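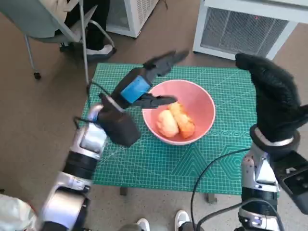

702 words, or one cup of tea if you're a slow reader

I have been thinking about bread, and in particular about what you put bread in.

For years our household kept to the bag. The bag went on the worktop, the rolls stayed in the bag, and anyone who wanted one put an arm in up to the elbow and came out with whichever roll had been sat on by the others. Then in February I announced that we were going to be people who have a bowl. I made this announcement to an audience of one, who was reading, and who said "mm".

A bowl sounds simple. You will find, should you go looking, that the world sells bowls in two sizes: one for olives and one for bathing a spaniel. What I wanted was something deep enough that a roll wouldn't make a break for it, but low enough that you could see what you were choosing. I also wanted it not to be grey. Every bowl I looked at was grey, or a shade called Skendum, and I'm sorry to report that Skendum is grey.

Pink won in the end. A pink bowl with a pale rim makes anything you put in it look as though you meant it. A supermarket roll in a bag is a supermarket roll, but the same roll in a pink bowl might have been fetched by someone in a linen apron. I have tested this on guests. Erasto Laizer, who has eaten at my table for years without passing a single remark on the tableware, looked up and asked whether we'd been to the good bakery. We had been to the petrol station.

The next question is how many to put in, and on this I have become a bore. Two. A crowded bowl is just a bag with better posture. With a pair of things in it, one pale and one properly browned, people stop and look, and then you get to watch them decide, which is most of the fun of having people round. The polite ones go for the pale one while gazing at the other. Children don't bother with any of that.

I should say something about the green cutting mat, as I've been asked about it at home in what I'd call a pointed tone. Yes, it's a mat for craft knives. Yes, I own tablecloths. But a tablecloth needs washing and then ironing, and if you don't iron it you have to look at it, whereas the mat lies flat on a low table and asks nothing of me. Crumbs show up on it beautifully. I suspect the people at Lumiter, who wrote to me once about "curating the breakfast surface", would want me to use slate. I had slate for a while. Putting a mug down on it sounded like a burglary.

Which brings me to the croissant question, or the twisted roll question, depending on how strict you are.

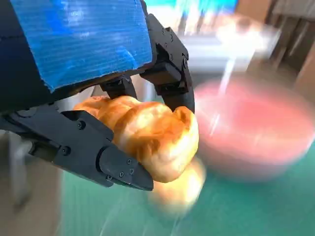
Anatole Chauvin is very strict. He holds that a croissant should be picked up once, and eaten, and that everything between those two events is vandalism. You don't squeeze it or turn it over to look underneath, and you certainly don't put it back. I once moved one from a plate to another plate in front of him and he had to go and stand by the window for a bit.

I sympathise up to a point. A shiny crust is easily spoiled, and those fat rounded segments are the whole reason you picked that one over its duller neighbours. But I grew up in a house where you tested a roll by pressing it and a loaf by knocking on it, and my hands do it without asking me. Tongs would be the grown-up answer. We have tongs. They live at the back of the drawer behind the potato ricer, and they come out when there's a barbecue, smelling of the last one.

So the current rules, which I've written on a card and which have been used since as a bookmark, go like this. Look first. Pick from the side nearest you. If you've touched it, it's yours, even if you've now noticed a better one. Anatole has approved the third and thinks the other two are weak.

I've got my eye on a second bowl, smaller, for butter. It comes in Skendum.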